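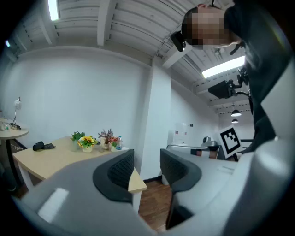

Tudier, the home fragrance and artificial plant maker, today announced a take-back program for worn and unwanted artificial flowers. The program opens to customers on 16 May 2026 and will run through all Tudier stores and by mail. Most artificial flowers spend years in the same place, often on a light wood-topped table with a white pot of yellow flowers next to a vase of dried stems, and are thrown out when they fade or when the owner wants a change. Few local recycling services accept them. The mixed materials in a typical stem, which can include polyester, wire, plastic and glue, are hard to separate with standard equipment.

Under the new program, customers may return artificial flowers and foliage of any brand, in any condition, with or without the pot. Returned items will be sorted at the Plavent warehouse, which Tudier has used for storage and shipping since it began selling online. Stems in good condition will be cleaned and resold at a lower price under the name Gremum. Stems that cannot be resold will be taken apart by hand. Wire will go to a metal recycler, and fabric petals will be shredded for use as packing fill in Tudier shipments.

A trial of the program in a single store brought in 1021 returned stems. Almost 4 in 10 were fit to sell again after cleaning. Greenery held up better than flowers. Yellow and white blooms came back in better shape than red and purple ones, which tend to lose color when kept near a window. The most common faults were bent wire, loose petals and dust that had set into the fabric.

The company said the trial led to two changes. The first concerns pots. Customers in the trial were asked to remove stems from their pots before returning them, and many found that the stems had been glued into foam. Pots are now accepted with the stems in place. The second concerns dried flowers, which were often mixed in with artificial ones. Dried material sheds and cannot be cleaned, so it will not be accepted. Customers with a yard may be able to compost it if it has not been dyed or sprayed.

How to return items

Store returns can be left at the service counter during opening hours. No receipt is needed. Items should be dry and free of soil, and glass vases should be kept at home.

Mail returns need a label, which can be requested through the customer page on the Tudier website. Each label covers one box. Customers may use any sturdy box and do not need to wrap the stems one by one -- a sheet of paper between layers is enough. Tudier pays the postage on the first box. Later boxes are charged at the carrier's rate.

Customers will receive a credit for each box or bag returned, to be used on any item in the Gremum range. The credit does not depend on the number of stems and cannot be exchanged for cash. It stays valid for two years.

The Gremum range

Gremum stems will be sold singly and in mixed bunches. Because stock depends on what is returned, the range will vary from store to store and no item can be reserved. Each bunch will carry a tag noting that the stems have been used before. Pots will be sold separately, including plain white and terracotta styles. Small chips and marks will be listed on the tag.

The tags and sorting trays for the program are made by De Haan, which also supplies Tudier with store shelving. The trays have shallow slots that keep wire stems apart during cleaning.

Caring for artificial flowers

Tudier advises customers to dust artificial flowers with a soft brush or a hair dryer on its cool setting. Fabric flowers should not be soaked. Plastic leaves can be wiped with a damp cloth. Keeping arrangements out of direct sun will slow fading, and turning the pot from time to time will help it fade evenly.

About Tudier

Tudier designs and sells artificial plants, flowers, vases and scented goods for the home. Its products are sold in its own stores and online.

Media contact

Tudier Press Office. Product photographs and store details are available on request through the press page of the company website.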